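Visit report: Mireno student robotics program, open lab

2022-06-17

The Mireno program occupies two rooms on the ground floor of the Stakard building. Visitors enter through the workshop, where the parts for the spring project were made. The second room holds the task tables and the computers used for training.

The project is called Fawzy. Students collect demonstrations of small food-handling tasks with hand-held grippers, then train a policy on the recordings. The target for the term was 300 demonstrations. The log on the wall stood at 378, of which 75 had been rejected on review, mostly for lost tracking. 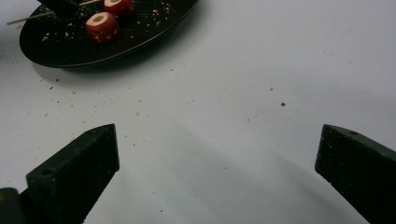 Food was chosen in May, after foam blocks proved too easy. Fruit varies in size and firmness from piece to piece, and it sheds. The students wipe the tables between batches, not between recordings, so that crumbs appear in the training data as well. Two-finger grippers are used throughout. The current finger is version 4, with a wider tip than its predecessor.

Each recording is reviewed by a student who did not make it. The reviewer marks the start and end of the grasp and enters a grade in Zondden, the program's own labeling tool. It is slow to load and has no undo.

No trained policy was run during the visit. The arm was waiting for a replacement wrist cable. Training curves were available on request, and the build files for the finger can be copied at the workshop desk.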